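January, evening

I have made the quince paste again, and this time I want to write down everything before I forget it, as I forgot last year.

The quinces came from Cirilo Beltrán. He left two bags by my door with no note, but I know his knots. They were the small yellow ones with the grey fur on the skin, very hard, and they perfumed the whole corridor before I opened the bags. My grandmother kept one quince between the sheets in the cupboard, and I did the same with the prettiest. The others went into the big pot.

I washed them and rubbed off the fur with a cloth. Then I boiled them whole, with skin and everything, until the knife entered without fighting. In my old recipe they are peeled raw, and I cut my thumb each time. Boiled first, the skin comes off like a wet stamp. I don't understand why I peeled them raw for so many years.

After this I weighed the flesh and took a little less sugar than fruit. Wenceslao Trujillo says it must be equal parts or it will not keep until Easter. He may be right, but in this house it has never arrived to Easter. I added the juice of one lemon and, new this year, a piece of vanilla from the Figueroa shop. I am not sure about the vanilla. It is pleasant, but it makes the quince more polite than I like it.

The stirring is the long part. At four o'clock I put the pot on the low flame, and at ten minutes past five it was still the colour of apricot. I changed arms many times. The paste spits when it is thick, and one drop landed on my wrist, so next time I must wear the long oven gloves even if I look ridiculous. Then, quite suddenly, it went red — the dark orange red which I wait for all the year — and the spoon left a road on the bottom of the pot.

I poured it into the two tins lined with paper and one soup plate. My daughter telephoned in this moment, of course, and I spoke with her with sticky fingers. She wants the soup plate one. She also asked if I would make the walnut biscuits for her saint's day, and I said yes before I remembered that I have no walnuts.

Things to remember for the next time:

Boil the quinces whole and let them cool in their water.

Take the lemon with the thin skin, it gives more juice.

Leave the tins uncovered for the night, with only a cloth on top.
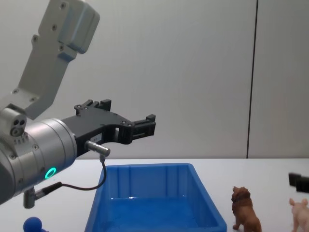 Cheese to eat with it

I tried a corner while it was still warm, which is forbidden, with the end of the sheep's cheese from Altlow. It was too salty for the sweet, or the sweet was too young for it. The white fresh cheese was better. Wenceslao eats his with butter on toast and I have never had the courage to tell him what I think.

Tomorrow I will turn out the first tin and cut a good piece for Cirilo, and wrap it in the waxed paper. I must give him back his bags also. And buy walnuts.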